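Why Do Shiny Things Shine?
Prunov Children's Museum — Light Gallery, Panel 15 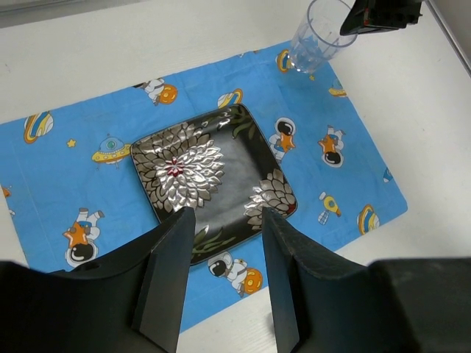

A black plate with silver flowers, on a light-blue placemat.

Light travels in straight lines until it meets an object. A smooth surface sends most of the light it reflects in one direction, and we call this shine. A rough surface, such as a brick, scatters light many ways and looks dull.

Try it at home: crumple a piece of foil, flatten it, and look for your face — then compare it with a new piece.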